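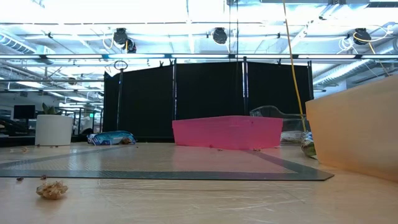

Open pink bin on the dark textured mat, with the large peach-orange bin to the right

Home > Kitchen and table > Sorting and clearing > Open table bins

Hanley Open Bins, low and large
Sold singly or as a pair. Mat sold separately.

Price: from £11
In stock
Colours: pink, peach-orange
Delivery: 2 to 4 working days

OUR VIEW BEFORE YOU BUY

We stock a lot of plastic boxes in this shop and we are not very fond of most of them. The makers' leaflets promise a calmer kitchen, a quicker tea time and children who clear up after themselves. We have had the Hanley bins on our own tables since July and can promise none of those. What you get is an open plastic bin in a strong colour that you can see into from the side. For some households that is worth £11. For others a mixing bowl would do the same job and you already own one.

The low pink bin is the one we sell most of. It is rectangular, open at the top and see-through enough that you can tell whether there is anything in it without leaning over. Under a bright ceiling light the walls glow quite fiercely. If you want something discreet for a dining table, look at the stoneware pots two pages on.

The large peach-orange bin has smooth sides and a rounded top edge. It takes up a good deal of room. Put it at one end of the table and you will be looking round it all through lunch, so we would keep it for clearing up and put it away afterwards. The maker calls it "compact". We asked what it was being compared with and are still waiting.

WHAT PEOPLE USE THEM FOR

Mostly snack rubbish. Crisp bags, clear salad bags, clamshell boxes, the crinkly wrapper that has escaped from something and nobody will own up to. One colour for what goes in the bin outside, the other for what gets kept, washed or taken back to a collection point. The bins carry no labels, so you have to decide which is which and then stick to it. Two customers have told us they changed their minds halfway and had to start again.

Clamshell boxes are awkward. They are light and springy, and they will not lie flat unless you squash them first. Do not expect the low bin to swallow many. A bag on its side goes in easily enough.

Neither bin will help with crumbs. We mention it because the leaflet shows a spotless table and implies the bins had something to do with it. Broken crackers and the small brown bits that come off them end up on the tabletop and on the mat, and you will want a cloth or a hand brush as before.

THE MAT

The Lombardi table mat is thin and dark grey, with a fine diamond texture. It lies flat, which cannot be said of every mat we have tried, and the corners are cleanly cut. It costs £22.

Is it needed? No. The bins will stand on bare wood perfectly well. The texture gives a little grip if you tend to shove things about, and it marks out a patch of table as the messy end, which some families like. Against that, pale crumbs show up on dark grey very clearly, and the texture means you need to shake the mat out properly. Wiping alone left bits behind in our trial. If your table is an easy one to wipe, save the £22.

DETAILS

Low bin: rectangular, open top, pink, see-through plastic
Large bin: open top, rounded edge, peach-orange, see-through plastic
Lids: none made, none planned as far as we know
Washing: by hand, warm water and ordinary washing-up liquid
Dishwasher: the maker says top shelf only. We ran one low bin through 52 washes and it came out a bit cloudy, still sound
Food contact: fine for wrapped food. We would not store loose food in an open bin anyway
Returns: 30 days, unused

PRICES

Low bin, pink: £11
Large bin, peach-orange: £17
Pair, one of each: £26
Lombardi mat, dark grey: £22

The pair saves you £2. Please do not buy the second bin for the sake of £2.

Plants, pots, snacks and other items on the table are not included.

QUESTIONS WE GET ASKED

Does the plastic smell?
Ours did for a day or so out of the wrapping. A wash sorted it out. Customers with a sharper nose have said three days.

Will the pink one stain?
We left tomato sauce in it overnight and there was a faint orange tide mark, hard to see on pink. On the peach-orange one you would hardly know.

Do they stack?
Low bins sit inside each other for storage. The low one also drops inside the large one, with room to rattle.

Is the Trivport version the same thing?
It looks similar and is cheaper. The walls are thinner and the sample we were sent arrived with a split corner. One sample proves very little, but we did not order more.

Are they made from recycled plastic?
The box says "responsibly made". We wrote to ask what that meant and got the same two words back in a longer sentence. Treat them as ordinary plastic until somebody shows us otherwise.

CUSTOMER COMMENTS

Based on 279 ratings. Average 3.8 out of 5.

"Does what a box does. Colour is much louder than I thought it would be." 3 stars

"Bought the pair for the under-fives table at Clemden. The children do like dropping things into the pink one. They also like taking them out again." 4 stars

"I was expecting a lid. My fault, it does say. Would still like a lid." 3 stars

"Good size for the end of the counter, easy to rinse, hasn't cracked yet. The mat I sent back." 5 stars

"Too big for our table. Now holds gloves by the back door and is very good at that." 4 stars

Page checked by Gebhard Widmer, Nov 30, 2024. Prices include VAT. If a bin reaches you cracked, send us a photo within a week and we will post another; you can keep or recycle the broken one.

ALSO IN THIS SECTION
Stoneware scrap pots
Hand brush and pan, small
Cotton table cloths, plain
Lombardi mat, dark grey
Back to Sorting and clearing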